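Progress report to the Doucet fund: teaching household tasks by hand
Reporting period ending in December
Kistley project, second report

Summary

We are very happy with where this period has left us. At the time of the first report we had one working pair of hand-held grippers, a bench in the workshop and a lot of opinions about folding. We now have 1044 usable demonstrations recorded in lived-in homes, a review process that people can get through without hating it, and a first policy trained on nothing but hand-held data. The policy is still clumsy with small garments, and there is a section on that further down, but the collecting side of the project has come together faster than the plan assumed.

What we said we would do

The plan for the period had us moving out of the workshop and into ordinary bedrooms and kitchens, comparing hand-held demonstration with remote control of the arm, and settling on a task list for the second year. The move and the comparison are done. The task list is mostly done; we would like to talk to you about the kitchen part of it before we commit.

Hand-held or remote

You asked in your comments on the first report whether we should be paying for both methods. We ran the same folding and sorting tasks both ways, with the same people, after giving everyone a day to get used to each setup.

Remote control has real strengths. The person demonstrating feels the limits of the arm right away, so nobody teaches it a reach it can't make. Recordings also go straight into training with no conversion step. But it is slow, the arm has to be there, and people get tired. By mid-afternoon most of our demonstrators were making small overcorrections that we then had to cut out in review.

With the hand-held grippers the same people worked at something close to their normal pace. They walked in with the kit in a bag, set up, and were recording before the remote station would have finished its checks. They also did things we would never have scripted - pinning a sleeve with one gripper while smoothing with the other, or dragging a garment a little closer before picking it up. Those small habits are what we hoped to capture, and seeing them show up in the data was the best part of the whole period.

Our decision is to use hand-held demonstration for most of the collection and keep remote control for corrections, where we watch the arm attempt a task and step in when it gets stuck. We think that answers the question, and it lets us move part of the station budget into home visits.

Where the demonstrations come from

We recorded in 48 homes this period. Each household picks which rooms we use and we leave the rooms as we find them, apart from clearing anything breakable or private. The task list is short: fold a towel, sort a small pile, pair socks, put a garment in a drawer, make one corner of a bed. Each task is repeated with small changes to the starting position, and the demonstrator is asked to put the item down somewhere new each time.

Pairing and folding socks deserves its own mention, as it has become our favorite test. A sock is small, soft and nearly always in a different shape from the last time you saw it, and the demonstrator has to decide which end to take before closing the fingers. Soft bedding makes the job harder than any tabletop: a black sock lying folded on a bright pink-red plush blanket is easy to find by color, but the blue finger pads have to come down close to the fuzzy pile and take the sock without a pinch of blanket. Demonstrators learned to approach at a lower angle on surfaces like that, and we have added the tip to the training sheet.

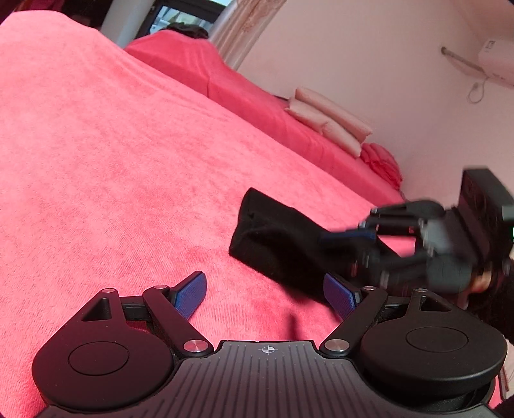
Hardware notes

The grippers themselves held up well. We changed finger pads on a regular schedule, and the Clerik mounts, which gave us trouble last time by creeping loose, are fine now that we check them at the start of each visit. Battery life is still the weak point. A full visit needs a swap in the middle, and twice we lost the tail end of a recording when the swap came too late. A warning tone has been added and is in testing.

Moving the recorded hand motion onto the Imow arm took longer than planned. The wrist on the arm doesn't turn as freely as a person's does, and some very natural motions had no good match. We now flag those during review. Of the recordings made this period, 139 were set aside for that reason. They aren't counted in the total above, and we are keeping them in case the next wrist can use them.

First training results

Towels are going well. The arm folds a hand towel from most starting positions, and it recovers from a bad first grasp more often than we expected. It picked up the dragging habit mentioned earlier without any special handling on our part, which made for a very cheerful afternoon in the workshop!

Socks are another matter. The arm gets to the sock reliably and then often takes hold of the wrong layer, or grips the bedding along with it. Our reading is that we need more close-range recordings on soft surfaces and a slower final approach. Both are in the plan below.

Budget

Spending is a little under plan. Travel came in lower because we grouped visits by neighborhood, and review time came in higher. We are asking to carry the difference over into the next period to pay for review hours.

Next period

- Return to homes with thick blankets and throws for a dedicated round of sock and small-garment recordings.
- Try correction sessions by remote control, starting with the sock task.
- Finish the battery warning and fit it to both sets of grippers.
- Agree on the kitchen tasks with you. We would like to start with putting away cutlery and wiping a counter, and leave anything with liquids for later.

The review guidelines and the updated consent form are attached separately. We would be glad to host a visit if anyone from the fund would like to try the grippers for themselves; a morning start works best, and no preparation is needed.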